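Door and bag checks at the Purndale hall: my September round
By Grímur Frandsen

I do this round every year before the public meetings start again, and after the summer we've all had with the news, I took my time over it! My comments are next to each item.

1. Main doors open outwards, no chains: OK. Left one sticks a bit, give it a shove.
2. Bag search table inside the porch: OK, but please move it back from the radiator.
3. Bollards at the front: one loose. Reported to Prasteck on Wednesday.
4. Lockdown bolt, side room: FAIL. It won't go home at all (I tried it 2 ways). 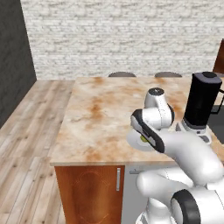 Kitchen counter and tall black appliance.

5. Unattended bag notice: faded, new one ordered.
6. Alarm panel, Devgate model: OK, code changed.
7. Radios: channel 1 fine, channel 2 crackly by the stage.
8. Muster point sign: hidden by the hedge, so I've had a go with the shears.

I'll be back for the bolt once the part arrives.

Comments

Fredy Arango: Is the side room shut until then? We've got 57 booked in.

Grímur Frandsen: Yes, use the big room please Fredy.

Recent items
Bedoya Road cordon lifted
First aid kit list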